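Hands Off the Hangers: Automation and the Working Day at Ustier

Student project report, Work and Technology module

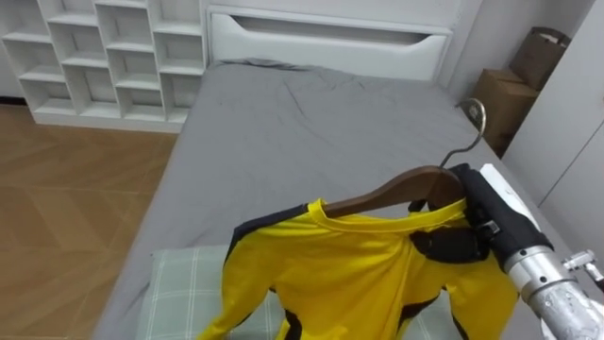 1. Why we chose this

Our group wanted a workplace where the robots were doing something dull. Car factories have been written about to death, and none of us could get into one anyway. Ustier rents out furnished flats and looks after the tenants' clothes and bedding as part of the deal. Since May it has been using robot arms from Cilturel for part of the clothes work, which means putting garments on hangers, holding them up for checking and hanging them away.

Before that, people did it, at a speed the robots can so far only dream about.

2. What we did

We spent four days with the staff and interviewed 30 of the 64 people in the clothes and bedding team. We also had the firm's job log, which covers 1,165 robot jobs. We asked for the log of human jobs over the same period and were told there had never been one. We come back to this in section 4.

3. What the work is like now

A yellow top with black trim sounds like an easy job. It has shoulders, a collar and a hanger to go inside them. The gripper can close on the hanger and the shoulder together and hold the lot over a bed well enough. The trouble, according to the staff, is the fabric, which sags and folds as it pleases and has no interest in being in the same place twice.

So each arm has a minder. The minder sets out the garments, watches, steps in when a sleeve goes astray and presses a button marked "resume". Staff call this "babysitting", the managers call it "supervision", and the pay slip calls it the same grade as before.

Opinions were split. Older staff with sore shoulders were glad to lift their arms less. One told us she would marry the machine if it could do duvet covers. Younger staff were more likely to say they were bored, and several missed working in pairs, which stopped when the arms came in. A pair used to talk all shift. A minder has the arm, and the arm is not a talker.

4. Who is being watched

The arms log everything: start, stop, dropped hanger, call for help. That makes the minder's day visible in a way it never was. If the arm waits for two minutes, the log shows it, and somebody upstairs can wonder where the minder was. (In one case, the toilet.)

Managers said the log is only used to improve the machines. Most of the staff we spoke to did not believe this, though none could point to a case where it had been used against them. We think the doubt matters on its own - people had begun timing their tea breaks to suit the arm.

5. Limits

Four days is not long, and people behave well in front of students with clipboards. The staff we interviewed were chosen by their shift leads. We also looked at one firm only. Tuhiwai, which does similar work, did not answer our emails.

6. What we would suggest

Bring back pairs, with one pair minding two arms. Write down what the log may be used for and put it on the staff noticeboard. Give minders a say in which garments go to the arm, as they already know which ones will end up on the floor.

Report handed in on Thursday, December 5, 2024. The interview questions are in Appendix A and the blank consent form is in Appendix B.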